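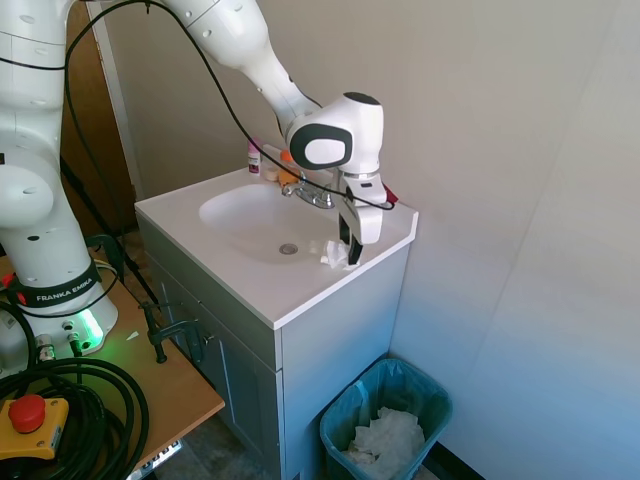 The vanity at 184 Pornley Road, with the crumpled white thing at the front edge.

Rupert Kofler held that it was a tissue. So-ying Chuang held that it was a cloth. This mattered because of clause four, under which cloths belonged to the household and were to be hung up by whoever found them, while tissues belonged to the person who had used them and were to be put in the bin by that person and no other.

Clause four was Rupert's. So was the agreement as a whole, which he had typed in June, the week the vanity came, and stuck to the inside of the linen cupboard with the sort of tape that takes the paint off. He was proud of the vanity. It had cost $2,222 at Stoslow, including delivery but not including getting it up the stairs, and he had paid his half with the expression of a man adopting a child. The old one had been brown. When they took it out there was a comb behind it that belonged to neither of them, and So-ying had wanted to keep it.

The agreement had two signatures and a preamble. The preamble said that the parties wished to enjoy a clear benchtop. So-ying had signed without reading past that, on the grounds that she did wish it, in the way she wished to enjoy good knees.

For the first month it went well. You could put your elbow down anywhere. Rupert took to shaving with the door open so that people going past could see how little there was around him. His sister came down from Vumedcombe for the weekend and he showed her the bathroom before he showed her where she was sleeping.

Then a jar appeared.

Neither of them saw it arrive. It had an orange lid, and it stood at the back on the left as if it had a booking. So-ying supposed it was Rupert's, as he was the one with a skin. Rupert supposed it was So-ying's, as she was the one who went into Tse's chemist for stamps and came out with a bag. Each of them was too well brought up to mention it. In a house of two people with one jar between them this ought not to have held up for long, but they had been sharing for six years and had got good at it.

A jar on its own looks like an oversight. A jar with a little round tin next to it looks like a policy. By the end of winter there was a tin, and there was something in a slim white bottle with a pink label, and So-ying, who was fair-minded in the mornings, had to admit that she had put at least one of these there herself and couldn't have told you which.

Rupert raised it at dinner. He raised it by talking about the kitchen.

"I've always thought," he said, "that a surface is like a car park."

So-ying went on with her rice.

"If there's one car in it, well, there's one car in it. But then the next person comes along and says, oh, it's a car park."

"It is a car park," said So-ying.

"No, it's a surface. That's my point."

She asked whether he was talking about the bench by the toaster, because if so, that was his mail. He said he was speaking generally. She said that generally it was still his mail. He got up and moved the mail to the top of the fridge, where it stayed, and the subject of the bathroom was not reached that evening.

What he did next was read up. Rupert had never met a domestic problem he didn't think had been solved by the Danes, and he found a book at the library that proposed giving every object a home. He liked this very much. He went up with a label maker he'd borrowed from work and labelled the inside of the vanity: HIS, HERS, SHARED, FIRST AID. It took the whole of a morning. At the end of it the cupboard was beautifully set out, and everything was still on top, and he had added a label maker.

So-ying opened the doors that night to look for cotton wool and found herself addressed in capitals. She laughed for long enough that he came and stood on the landing.

"It's so there's no confusion," he said.

"Whose is the deodorant?"

There was a silence in which a good deal of plumbing could be heard.

"Which deodorant?"

"The pink one. With the cap."

"I thought that was yours," said Rupert.

"Mine's in my room. It's been in my room since clause two."

They both went in and looked at it. It's a peculiar thing to stand in your own bathroom beside somebody you've known for six years, in your socks, the pair of you looking at a deodorant. It was about half gone. Rupert picked it up and smelled it and said it was quite nice, and So-ying said yes, it was, she'd been meaning to say so, she had assumed it was him.

"Me?"

"On the stairs. Some mornings. I thought you'd made a change."

He put it back exactly where it had been, so carefully that she knew he was thinking of his sister. His sister, rung up and asked, said she used a crystal.

So it was left that the deodorant was nobody's, and therefore couldn't be moved under the agreement, which spoke only of the parties' effects. Rupert saw at once that this was a flaw in the drafting. He proposed an amendment. So-ying said she'd need to see it in writing, and he went off quite happily and was not heard from until the weekend.

The crumpled white thing dates from that period. She found it on the counter, walked past it, and came back. A tissue, properly speaking, has a look of having been finished with. This had a look of having been left for her. She bent down to it. She considered picking it up by one corner and settling the question, and then she saw where that would get her, because if it was a cloth she'd have found it and would have to hang it, and if it was a tissue she'd have touched it. She went and brushed her teeth in the kitchen.

Rupert, it came out later, had done the same thing an hour before, only in the laundry.

This went on for four days. A person can get used to rinsing a toothbrush over a bucket. On the fifth day she wrote to him at work that things were getting crowded on the left, and then, when she'd thought about it a bit longer, that it was not the benchtop they had wished to enjoy.

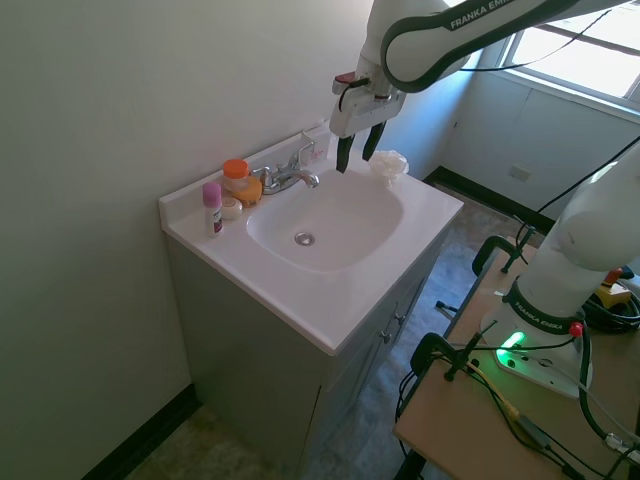

Rupert wrote back that he could see her point about the left-hand side, but that he'd like it noted he had never owned a tin of anything in his life, and was she going past Tse's, because they were out of toothpaste. A minute later he wrote again and asked what was in the paper cup.

She hadn't noticed the paper cup. She went up to have a look. There it was at the back on the right, with something folded in it, and she stood over it for some time with her hands behind her, like a visitor to a small museum.

"I don't know," she typed. "Something folded."

"Folded by who," wrote Rupert.

She found she was unable to rule herself out. She was a folder, it was known about her. She folded receipts and the bags from bread. But Rupert had been folding too, since the book, which had a chapter on it, and had gone through his sock drawer like a man making pastry.

She wrote that she would bring home the toothpaste and they would have it out.

They had it out on the side of the bath, with the agreement, which had brought a strip of paint with it as she'd always said it would. Rupert had his amendment. It ran to a page and a half. It set up a category called Residual Items, to be reviewed every 90 days, and it had a definition of cloth in it that was longer than the one for bathroom.

So-ying read it to the end, which took some doing, as he was reading it over her shoulder at a different speed.

"Under this," she said, "who gets the jar?"

"It'd be residual."

"And the tin?"

"Residual."

"And that?" She nodded at the crumpled white thing without looking straight at it.

"Well, that would depend on the definition."

"So nothing moves."

"Nothing moves yet," said Rupert. "It gets reviewed."

She thought it over. What she mostly thought was that the basin itself was a nice shape, the oval of it, and that she'd never have picked it, she had wanted a square one, and had given way in the shop over a cup of Stoslow's free coffee. She didn't say so. It would only have gone into the preamble.

"Is there a pen?" she said.

He had one. He signed first, leaning on the edge of the bath, and blew on it, though it was a biro. Then she signed, and he dated it in full underneath, 8 November 2022, and went to get the tape.

While he was downstairs she unscrewed the orange lid and had a look. It smelled of something she liked. She put a bit on the back of one hand, rubbed it in with the other, and did the lid up again.

"Have you got moisturiser on?" said Rupert, when he'd got the tape started and she was holding the other end of the page.

"No," said So-ying. "Left a bit. Down. You've got it crooked."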